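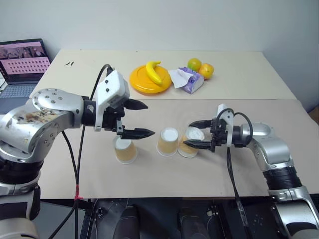

Bench 2, front sheet in place, seam running left to right.

To: bench-surfaces list
Subject: Re: Re: sheet over part of the top, or over all of it?

Replying to the question from earlier in January, quoted below. Short version: leave the rear section bare and stop the sheet at a straight seam.

> We have the Skondo tables with the light top and want to protect
> the working side. The Altham sheet comes in a width that would
> cover the full depth if we bought two pieces. Is there a reason
> to cover only the front? Also, does the darker color bother
> anyone, and what do you do about the edge in the middle? Ours
> curls up after a few weeks.

Taking the points in order.

Coverage. Our tops are 100 cm deep and 182 cm long. All the wear we log is on the front part. The rear takes a box or a clipboard now and then, and after two years it has no marks that a damp cloth will not remove. A second piece would double the cost and give you a joint in the same place anyway.

Color. Our sheet is beige-gray and the top is cream. The difference is small but enough to find the seam from a standing position. We use it as a reference line when we set things out. Against the pale wall behind the bench the glare is acceptable with the ceiling lights on. I have not tried it under direct sun. The Medero sheet is closer in color to the top, and we stopped buying it for that reason.

Edge curl. This was a problem for us too. What we do now:

Unroll the sheet and leave it flat, face down, overnight. Cut the rear edge against a steel rule with a new blade, in one pass. Clean the top with alcohol and let it dry. Run thin double-sided tape the full length of the rear edge, then short pieces at the two front corners. Do not tape the middle. The sheet needs somewhere to go when the room warms up, and if it is fixed all over you get a bubble.

We used the Dalsgaard tape, 33 mm wide. The narrower one holds as well but is harder to lay straight over that length. Removal is slow but clean if you pull low and back on itself. Residue comes off with the same alcohol.

Cables at the front edge. You did not ask, but it affects the sheet. Anything that hangs over the front will rub the sheet edge at that point. Bundle the cables where they pass the edge — we use a turn of red tape — and check the sheet under that spot when you check the rest. If the edge starts to fray there, trim the whole length back by a few millimeters. A patch will lift.

Replacement. Our current sheet is the second. The first was replaced for a cut, and the rear edge was still down at that point.

One open question from my side. Has anyone found a sheet in this thickness with a matte face on both sides? The one we have is matte on one side only, so it cannot be turned over when the front gets worn.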